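How to Book In a Pallet Delivery Without Losing Your Morning

Every warehouse has a booking-in system. At Gramum we had a clipboard for years, then a spreadsheet, and now a portal that emails you to say it has emailed you. The steps are much the same whichever one you face, and if you ship pallets to other people's buildings you will face all of them sooner or later.

Before you start

Have the purchase order number, the pallet count, the gross weight and the tallest pallet height on the desk in front of you. The portal will ask for all four. It will also log you out while you go and find the fourth.

Step 1. Check the site's delivery guide

Most receiving sites publish one. The guide for the Wistness depot runs to a lot of pages, and the bit you need is the table near the back with the maximum height and the pallet type. Read that table before anybody picks up the stretch wrap. A load built too tall gets sent home, and you pay for the trip both ways.

Step 2. Work out the real weight

Add the pallet itself. People forget the pallet. Our standard order comes to 1,768 lb for 2 pallets, wood included, so I enter 1,768 and keep the packing list handy in case the gate wants to argue. If the site has a limit per pallet, check each one separately. An average of 884 looks perfectly innocent on a form with a limit of 900, right up until the forklift driver meets the heavy one.

Step 3. Request the slot

Ask for a time you can really hit. The early slots look attractive because the yard is quiet, but an early slot also means your driver is sitting in traffic with every other driver who had the same idea. I ask for mid-morning and take what I'm given. In April, when the garden furniture comes in, what I'm given is usually 4 p.m.

Write down the booking reference by hand. Yes, on paper. The confirmation email goes to whoever set up the account, and at our place that person left before the portal was finished.
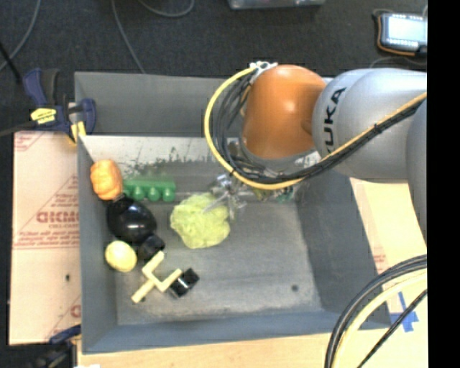 Colored items in a gray bin, with the orange joint of a robot arm overhead.

Step 4. Label two sides

Put a label on one long side and one short side of each pallet, at chest height, outside the wrap. Labels under the wrap are easy to read unless you are a scanner. Each label needs:

- the booking reference
- the purchase order number
- pallet number and total, such as 1 of 2
- your company name, spelled the way the customer spells it

That last one sounds petty. We were "Gramum" on our paperwork and "Gramm Um" in the customer's system for most of a year, and two loads went to the query bay, where pallets go to think about what they've done.

Step 5. Brief the driver

Send the reference, the gate number and the site rules as one message. For Jacobs, tell them to use the truck entrance on the far side, whatever the navigation app claims. For Tarnness, tell them to bring safety boots and something to read.

Step 6. Get the paperwork signed

You want a printed name, a signature, a time and the number of pallets received. If the site will only sign "unchecked," have the driver write down the arrival and departure times as well. A scribble with no name under it is worth very little when somebody in accounts decides they only had one pallet.

If you're going to be late

Call before the slot, not during it. Most sites will move you once without a fuss if you ring early and sound sorry. After the slot has passed you are a no-show, and you go back to Step 3 to make a new booking. Your old reference won't work on it, so change the labels too, all four of them.

Contact the shipping desk | Copyright Gramum | Back to top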